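Notes for the Skalard session, Sunday, second slot after lunch

Slide 1. Say hi, say thanks to Svitlana Ostapchuk for getting me on the program. Ask who in the room has ever written a housekeeping rule for an automated picking area. (Wait for hands. Don't rush it!)

Slide 2. The Brallside site has 3,626 bin positions, and when I started there the rules for them fit on 2 pages. Lovely to read, terrible to work by. "Keep bins tidy" was one of them, and I wrote that one, so go easy on me.

Slide 3. Magesa story. Keep it short this time, they want the checklist.

Slide 4, leave it up while I talk.

The rule I'd fight for is the one about what's allowed to hang into a bin. Ours says nothing crosses the rim unless it's on the drawing, and whoever spots something stops and asks before reaching in. Look under the long steel shelf on the right, where a white flexible strip comes down and ends up in the red bubble wrap. Would your written rule tell a new person what to do about that strip? Ask the room, take a couple of answers, then read ours out loud and let them pick holes in it. Somebody from Drasitska will bring up labels, so save that for questions.
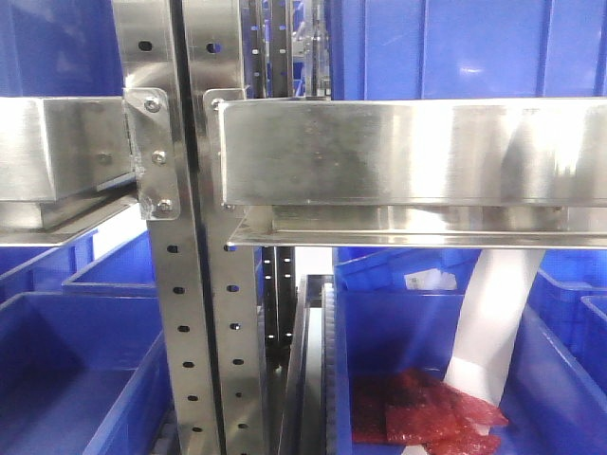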